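In praise of the empty basket

I have strong feelings about baskets, and I've had them for years. Small ones, mostly, the sort you can carry in one hand while opening a door with the other. My view is that every home ought to own one more than it has things to put in, and that the spare should be kept empty on purpose.

People look at me oddly when I say this. We buy storage to fill it! Most advice on tidying begins with a heap of belongings and ends with a lid on it, and by the end of October the lid won't shut. I did this for 14 years in a flat on Marinho Road. Every shelf had a box and every box had a label, and I still walked from room to room with a screwdriver, a sock and somebody's library book, looking for a place to set them down.

What changed my mind was a visit to Fatemeh Fallahi, an old colleague. She kept a basket on the table by her back door with nothing whatever in it. When we cleared up after lunch she took it round the house, dropped in everything that was in the wrong room, walked the loop again putting things back, and returned the basket to its table. It took her 8 minutes and she talked the whole way. I went home and emptied a basket of old chargers that same evening — I've never missed the chargers.

So, some opinions on the basket itself. It should have two handles, because one handle makes you carry it like a handbag and things slide out. It should have holes, so that dust and crumbs fall through and you can see what's lurking at the bottom. No lid, ever. Wicker is lovely to look at but it snags jumpers and can't be rinsed under a tap without sulking for two days. I like plastic for this job and I won't be talked out of it. And please, a proper colour! Grey and beige vanish into a room, and a basket you can't spot is one you won't pick up.

Edem Tetteh, who shares my allotment and most of my arguments, thinks a tray would do just as well. It wouldn't. A tray wants to be level, and nobody going upstairs with six odd items is level.
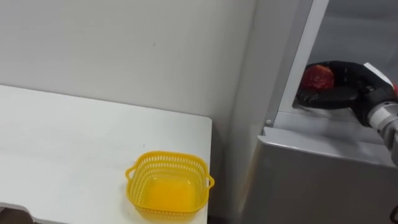 Where should the empty basket live? On a clear surface at waist height, near a spot you walk past several times a day, and never inside a cupboard.

I mean that last part very firmly. Once it goes behind a door it becomes storage, and within a week it has batteries in it. Out in the open, yellow and bare on a white table, it looks like an invitation. You pass it with the scissors in your hand and in they go, and then you may as well do the rest of the room.

The one rule I'd press on anybody is that it must be empty again by bedtime. Mine slips, of course. My neighbour Nii Amissah once found a whole cauliflower in there, along with the post. But tip it out, start again, and you'll feel a small lift every morning when you come down and see the bottom of it. I still do, even in the weeks when the rest of the kitchen is a disgrace and the ironing has reached the windowsill.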